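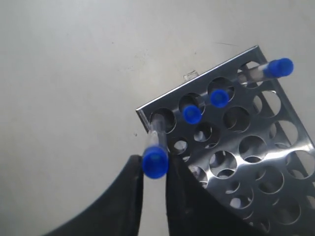 Tilted-tube fault

A tilted-tube fault is a placement error in laboratory automation in which a robot releases a test tube before it is fully seated in its rack. The tube may lean in the hole, rest on the rim, or end up lying across the top plate. The term came into use at Suvano, a sample-handling company in Widstead, after a run of spills at its Povcombe site.

Causes

Perforated steel racks usually have two tiers. A tube has to pass through a hole in the top plate and then through the matching hole below. If it goes in at an angle, the tip can catch on the lower tier, and the gripper reads the resistance as the bottom of the rack. The fingers then open too early.

Polished steel adds a second problem. Reflections of one tier in the other can look like hole edges to a wrist camera, which shifts the target by a few millimeters. Clear plastic tubes are also hard for depth sensors to pick up, so many systems track the colored cap and estimate the position of the body from it. That estimate is poor when the tube has slipped in the grip.

The Povcombe review

An internal review led by Rongrong Meng and Seidu Arthur covered 3,000 placements made by a Hao two-finger gripper. Of these, 2,681 were seated correctly on the first try. Another 107 tubes were left leaning or lying on the rack with no alarm raised. The rest were stopped by the force limit and retried.

The reviewers found that the software checked only whether the gripper was empty after release. It did not check where the tube had gone. In several cases the arm came back with the next tube and struck the one left out of place — two of those collisions cracked a tube.

Prevention

Suvano changed its release check in May. The arm now presses lightly on the cap after opening and compares its height with the expected value. A tube that sits too high stops the run until an operator clears the rack. Natália Hudec, who wrote the revised procedure, also required gloves and eye protection for clearing, as a leaning tube can fall when its neighbor is moved.

See also

Force sensing
Peg-in-hole assembly
Sample tracking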